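Gancombe open day: can it do the laundry yet?

Posted Jun 25, 2025

I drove 91 miles to the Lollier open day in Gancombe with low hopes. I've been hearing that the housework robot is almost ready for as long as I've had housework. Lollier had one station I cared about, a sofa, a basket and some clothes, with a two-armed machine called Sunelby to do the tidying.

The red thing with white stripes was what I watched most closely. A grip on cloth is a start, I suppose. My own sofa has a great deal more on it than that.

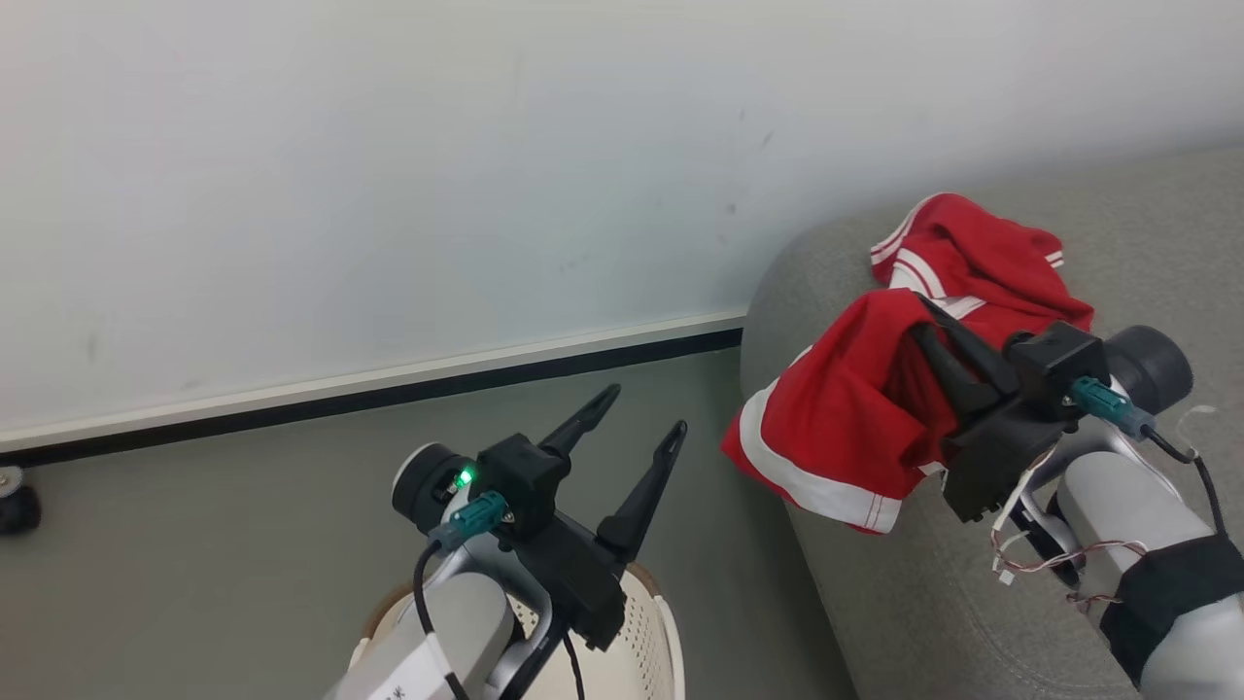

Getting it into the basket

Clothes are harder than boxes because they never have the same shape twice. The guide made this point well, and then made it again. I asked what happens with a sock down the back of the cushions and was told that was "on the list." There's a basket right beside the sofa, so nothing has to travel far. Carrying a full load down a flight of stairs is the job I'd pay for, and stairs weren't part of the visit.

Red and white stripes in the basket, fine. Who sorts it from the towels?
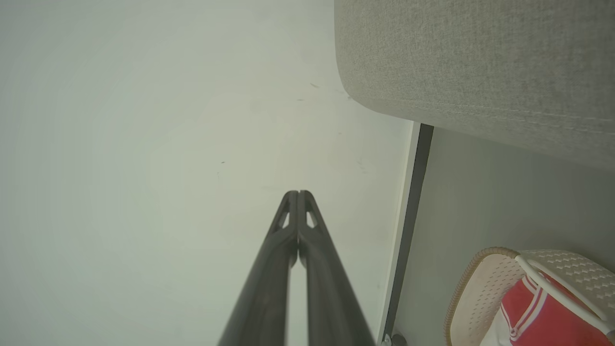

Price and other awkward questions

The handout listed a monthly lease of $3359, with a Paulík service plan on top. I'd want it to fold for that. Folding is promised for September, and the handout didn't say which one.
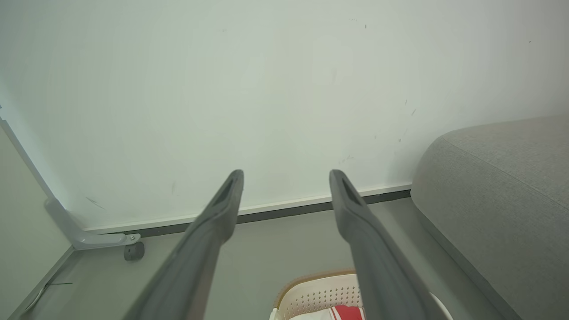
I also asked about pets, and about a kid leaving a wet swimsuit on the armrest. The answers were polite and short. Parking was $4 and the coffee was good. I'd go back if they add a washing machine and let visitors bring their own laundry.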